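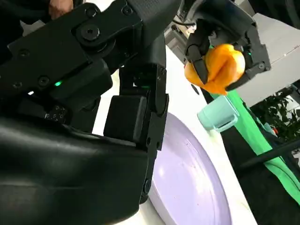
Frequently asked questions

When do the recaps go up?
Usually the morning after an episode airs, once I've had a cup of tea and watched the dinner scene a second time (there is always a dinner scene, and there is always something I missed in it). Reunion episodes take me longer - please allow three days for those, as everybody talks at once and I like to get the quotes right.

Who writes them?
Mostly me, Nesrin Kaplan. Charmaine Mokoena covers Flandard Wives, and has done from its third series, when I fell hopelessly behind and she very kindly sent me a finished recap out of the blue that was far better than the one I was struggling with. She also does the finale live blogs, being a much faster typist than I am.

Which shows do you cover at the moment?
Brasovberg Lodge, Flandard Wives and the Bhutto Sisters specials. I'm often asked to add more and I do love getting the suggestions, but two of us can only watch so much television and still get to bed.

I've never seen Brasovberg Lodge. Where should I start?
Lots of people will tell you to begin at the beginning, and if you have a long winter ahead of you then by all means do! My own advice is to start with series two, when the cast moves into the big chalet and the quarrel over the bedrooms begins. You'll pick up who used to be married to whom fairly quickly, and you can go back to series one later for the boat trip.

Will you spoil things for me?
Each recap gives away everything in its own episode, I'm afraid, but nothing from later ones. If you're watching on catch-up, the episode number is in every title so you can stop in good time. Please be kind about this in the comments too. We had a reader find out about the engagement underneath a recap of the pottery episode, and I still feel bad about it.

Why was my comment held back?
A first comment always waits until one of us has read it, and after that yours should appear straight away. We do remove remarks about anybody's children, weight or face. You may be as cross as you like about how people behave at a party - I certainly am.

Do you know any of the cast?
No, and we'd rather keep it that way. One of them did once write in to correct my spelling of her dog's name, and she was perfectly pleasant about it.

How many recaps are there in the archive?
As of March 30, 2024 there are 879, going back to the very early ones, which are short and rather badly punctuated. You can search them by show or by series.

Is there a newsletter?
Yes, it goes out through Cilter and it's free. We take a break in June when most of the shows are off, so please don't worry if it goes quiet then. To stop getting it, use the link at the bottom of any issue, or drop me a line through the contact page and I'll take you off the list myself.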